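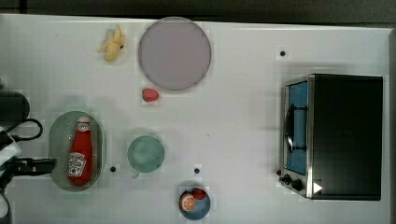
*Overhead view, kitchen table cell, attached to ticket 205*

**Ticket 205 – Layout rules keep getting broken on the kitchen table**
Opened by: me, bench lead, Hernham
Cell: Notus
Status: open, see bottom
Month: November 2025

Okay, so I'm opening this as a real ticket because I've now had the same conversation in the hallway more times than I'd like, and every time we end up agreeing and then doing nothing. The short version: our written setup rules for the tabletop cell and what people do at the tabletop cell have drifted apart. I want to sort out which rules are wrong and fix those, and then stick to the rest.

### What was reported

Night shift logged a string of protective stops on Notus. All of them came up as contact stops on the outer finger, all of them on the left half of the table, and all of them within the first few moves after a reset. The log doesn't say what was touched. It only says the force limit was passed and the arm held position, which is what we want it to do, so no complaints there.

The first guess on the thread was a bad force sensor. The second guess was the software update from July. I didn't love either one (the update has been in for months and the stops are new) so I pulled up the overhead view and the setup sheet side by side and went through it with a coffee.

### First look

The thing that jumped out at me is how close the gripper finger sits to the green tray with the ketchup bottle in it. The finger is reaching in over the table from the left and it ends just short of the tray. Our sheet says 80 mm of clear space between any part of the tool and the nearest object at the start of a run. I can't measure off a top view without the scale, and I'm not going to pretend I can, but I'd be amazed if that passed.

The second thing is the cable. There's a black one looping out from the arm housing in a pretty generous curve, and more of it trailing down toward the near left corner. The sheet says cables get dressed along the arm "with no free loop able to catch on an object or fixture." Okay, but how big is a free loop? I asked three people and got three answers. That's a bad rule! A rule you can't check is one people stop reading.

Third, and this one is on me: the small blue plate with the orange slice on it is right down at the near side of the table. Our overhead camera clips that plate. The sheet says everything has to be fully inside the camera view before you start, and I've signed off layouts like this myself. So no pointing fingers at night shift from me.

### Log

**Entry 1.** Put the cell in hold, locked out the drive at the panel, hung my tag. Please, please hang your tag even if you're only going to be in there for a second. I walked up last week and found the lock on with no tag, and I stood around like a lemon trying to work out who to ask.

**Entry 2.** Checked the force limit on the outer finger against the commissioning sheet. It's set to 15 N, same as the sheet. Ran the static check with the test weight, reading was fine. Sensor is off the suspect list as far as I'm concerned.

**Entry 3.** Took the lock off, ran the empty-table routine. For anybody new: clear the table completely, move the appliance too, and let the arm do its start moves with nothing to hit. 50 cycles, zero stops. That told me the arm and the update are both okay on their own, and we're looking at a layout problem.

**Entry 4.** Put the toaster oven back on its own, right side of the table, door facing the middle. Another 50 cycles, zero stops. The oven is the tallest and heaviest thing we put out there, so I was half expecting it to be the troublemaker. Nope.

**Entry 5.** Added the tray and bottle on the left, in the spot people have been using. Stopped on the fourth cycle. Moved the tray toward the middle until I had the full 80 mm with a ruler, started over, and got through the whole set clean. So there we go. I was happy, I went and told everybody, I had a cookie.

**Entry 6.** Less happy. One more stop, with the tray in the good position. Watched it back and the finger was nowhere near anything – the cable had swung across and leaned on the rim of the tray, and the arm felt it. Re-dressed the cable closer to the housing and it hasn't come back so far. I'm not calling it fixed after one afternoon.

**Entry 7.** Mitiku Tekleab came by to look over the risk sheet with me (he wrote most of the first version when the cell was still over at Flolville). He pointed out that the 80 mm number came from the old table, which was deeper. On this one, if you keep the full gap on the left and leave room in front of the oven door, the middle gets crowded fast. You end up pushing stuff toward the near side, and that's how you get a plate slightly out of the camera view. I hadn't put those two together at all. People have been breaking one rule to keep another.

### What I think we should change

I'd like comments on these before I touch the master copy.

1. **Start pose.** Park the arm fully off the table before a reset instead of leaving the finger out over it. Then the gap rule is easy to meet and we get the left side back. Alemayehu already works this way on the sister cell and they haven't had a stop of this type since they switched.
2. **Gap rule.** Keep the 80 mm, but say where it's measured from (fingertip, at start pose) and who checks it. I'm proposing whoever did the layout measures, and whoever presses start looks.
3. **Cable rule.** Replace "free loop" with a number we can check with a gauge. I don't have the number yet. Mitiku is going to sketch a gauge.
4. **Camera view.** Mark the usable area on the table. I was thinking thin tape, but the vision folks don't want extra lines on a white surface, so maybe it's corner ticks. Don't use the little black dots on the tabletop as your guide, by the way. I know some of you do! They don't line up with the camera edges.
5. **Round items.** Anything that can roll goes on a dish or gets blocked. Right now the sheet only says "stable." The strawberry lying straight on the table under the big lavender plate is the kind of thing I mean, and so is the banana up by the far side. They might well stay put. I'd still like the sheet to say what we expect.
6. **Appliance.** Oven stays unplugged and gets the "not powered" label on the side the operator sees. The current rule says it must be unplugged but gives no way to tell at a glance, and from overhead I sure can't tell.

### Questions that came in on the thread

*Do we need to stop using the cell until this is closed?*
No. Use the moved tray position, check the cable before each block of runs, and write your gap measurement in the log. If you can't get the gap, take something off the table. Fewer objects is always allowed.

*Can we raise the force limit so it stops tripping?*
No, and I'm going to be a bit of a pain about this one. The limit did its job. It gets changed through the risk sheet with two signatures, or it doesn't get changed. Same goes for setting it in a local file "just for tonight." I found one of those, I removed it, and I'd rather not find another.

*Does the mug count as stable with the handle sticking out?*
Yes, standing upright is fine. Handle direction is up to whoever writes the task.

*Is the ketchup bottle supposed to be lying down?*
For this layout, yes. It lies lengthwise in the tray. If your task needs it standing, note that in the layout sheet, since the reach height changes and the clearance has to be checked again.

### Still open

- Gauge sketch for the cable (Mitiku)
- Corner ticks, waiting on a yes from vision
- Start pose change needs a dry run on an empty table, then one with the oven, then a full layout. I'll do the first two.
- Labels for the oven, I'll print them
- Night shift to add the tray position to their resets and note every stop here, even the ones you clear right away. Put the cycle number and what was nearest the finger.

Leaving this at "open – workaround in place." If you get a stop with the arm parked off the table and the cable tucked in, hit hold, leave everything where it is, and ping me before you move a thing.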